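From: Lambros Panagiotou
Date: May 7, 2023
Subject: Re: [seedswap] Peppers from saved seed -- worth it?

On an earlier thread, Vangelis Tsolakis wrote:

> I've got 30 pepper plants on the windowsill, all from seed I saved
> last September. A friend says they'll have crossed with the hot
> ones next door and I should toss them and buy new. Is he right?
> Also, does anybody still grow eggplant from their own seed? Mine
> never seems to ripen in time.

Vangelis, please don't toss them! Peppers do cross, bees get into the flowers no matter what people tell you, but plenty of the seed will still be true to the parent. And the ones that aren't can be the best thing in the garden. My Jarkura started as a stray cross in a row of sweet frying peppers and I've kept it going for 7 years now -- thin skin, a little heat at the stem end, wonderful in oil.

Plant all 30 if you have the room. Taste one fruit from each before you cook a whole panful, and tie a bit of yarn on any plant you like. This year, put a mesh bag over a few flower buds before they open, and take the bag off once the little fruits set. Mark those stems so you know which peppers to save. 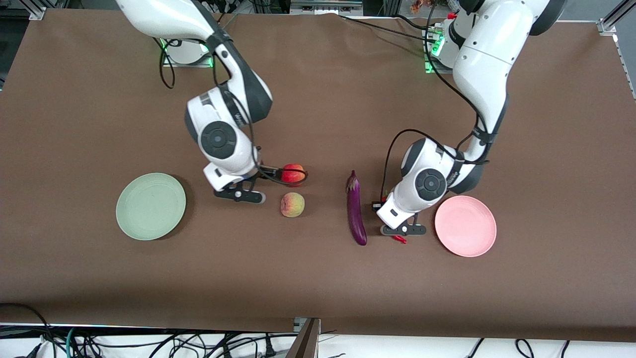
Eggplant is slower, and I think most people pick for seed far too early. A fruit that's right for eating is useless for seed. Leave it on until it goes dull and yellowish brown and feels hard, then leave it another couple of weeks if the weather lets you. I grate the bottom half into a bucket of water, swish it around, and the good seed sinks. Spread it thin on a plate, never on paper towel (I spent a whole evening picking that off once).

If your season is short, try Koutsoukos. It's a small long one and mine ripened its seed well before the cold came, even in that gray corner behind the shed. I have 100 or so seeds -- okay, I have exactly 100, I was bagging them last night -- and I'd be thrilled to split them with you.

Does anyone have a hot pepper to trade? Something small and red that dries well on a string. I'll happily send Jarkura in return.

Lambros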